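Moltach opens enrolments for its June electronics course for beginners

10 Dec 2023

Moltach is very pleased to announce that enrolments are now open for First Circuits, our evening course for grown-ups who have always wanted to build something that blinks, beeps or buzzes and have never quite known where to begin. The course starts in June at our Nimgate workshop, with 75 places on offer, and we would dearly love to fill every one of them.

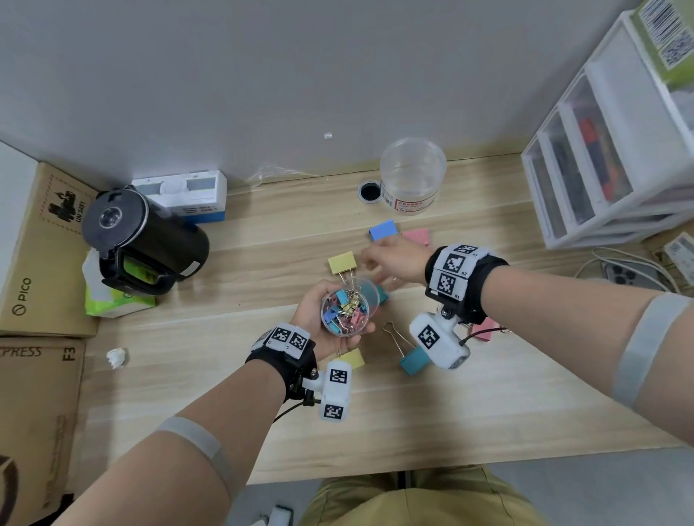
First Circuits was written by Nhàn Từ and Radomír Čierny, who have spent a good part of the year testing each lesson on patient friends and family. Students begin with a battery, a resistor and a single LED, and work their way up to programming a small microcontroller board of their own. You won't need any special gear at home to keep practising between classes, just a clear desk and a little plastic cup like the one holding the colourful binder clips, so your resistors don't wander off.

"We had 298 people write to us after the last open night, which was lovely and a bit overwhelming," said Saranya Thampi, who looks after courses at Moltach. "Come along even if you've never held a soldering iron."

The fee is $763 and includes a parts kit from Furkell, yours to keep. Enrolments can be made at the Nimgate front desk or through the Moltach website.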